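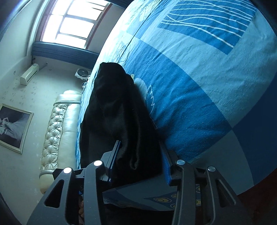
A practice mute is anything you put on a drum to make it quieter while you work on your hands, and I've been collecting notes on them long enough that I figured I should write them up as one entry. The word covers a lot of ground. At one end you've got molded rubber discs that cover the whole head, and at the other end you've got whatever cloth was closest. A soft black garment like the one lying on the blue patterned sheet, slightly velvety and bunched up into a long heap, is the kind of thing I'd grab first, because thick soft fabric eats the high ringing overtones and leaves you a dull thud you can still play to. Drummers were doing this long before anybody sold a product for it.

Types

Cloth mutes are the oldest kind and still the cheapest. You lay the fabric over the batter head (that's the side you hit) and let it hang over the rim a bit. One layer takes the edge off. Two layers and the stick pretty much stops bouncing, so you end up lifting every stroke yourself. Some teachers love that and call it a workout. I find it makes my double strokes sloppy the next day, but I know players who swear by it, so try it and see.

Rubber discs give you a lot more rebound. The ones I own are from Pindix, a set of 6 that nest inside each other, and they smell like a tire shop for the first month. They cut the volume way down but they're heavier than you'd think, and on a floor tom the big one can buzz if it's even a little warped. Store them flat!

Mesh and foam combinations sit somewhere in the middle. The Plerex ring is the one I see most in lesson studios. It only touches the outer part of the head, so the center stays open and you still feel the real drum under the stick. It's the loudest of the bunch, though, and I wouldn't count on it in an apartment.

Then there are clip-on dampers, which barely count. They tame the ring on a snare and do next to nothing for the neighbors.

Feel and rebound

This is where people argue. A bare drumhead gives back a lot of the stroke for free, and a muted one gives back less, so your hands are learning slightly different things on each. I used to do all my sticking exercises on a folded towel, an hour at a time, and then I'd sit down at the full kit and rush everything. My grip had gotten tight without me noticing. These days I start on cloth for a few minutes, move to rubber for the main part of the session, and finish on the open head if it's a decent hour.

Soft strokes are a different story. Cloth is great for them. Ghost notes pretty much vanish on fabric, so you have to listen hard for whether the left hand is keeping up with the right — and mine usually isn't.

Cymbals and bass drum

Most mute sets come with something for cymbals, usually a strip or a half ring. They work okay on hi-hats and badly on rides, where you lose the stick definition along with the wash. For the bass drum, the old trick is a pillow or a rolled blanket resting against the batter head inside the shell. Kunia sells a pad that straps to the hoop and takes the beater directly. I've used one for 11 months and the strap has stretched, but the pad itself is fine.

None of this stops vibration from going down through the floor. A mute deals with sound in the air. If you've got somebody living under you, the pedal thump is what they'll complain about, and for that you need a riser or a thick mat.

Care

Wash cloth mutes once in a while, mostly to get the stick dust out. Rubber wants lukewarm water and a little dish soap, no solvents. Don't leave rubber sitting on a coated head all summer, it can leave a ring on the coating that doesn't come off (ask me about my Meireles snare). Foam just wears out. When it starts to crumble along the inside edge, toss it.

Related gear

Practice pads get lumped in with mutes a lot, but a pad is its own playing surface and doesn't need a drum under it. Low-volume cymbals with holes drilled all over them are another separate thing, and so are mesh heads, which replace the regular head completely. Mesh is the quietest setup I've played on an acoustic shell, and also the bounciest, so watch out if you switch back and forth.

1073 shares
2 comments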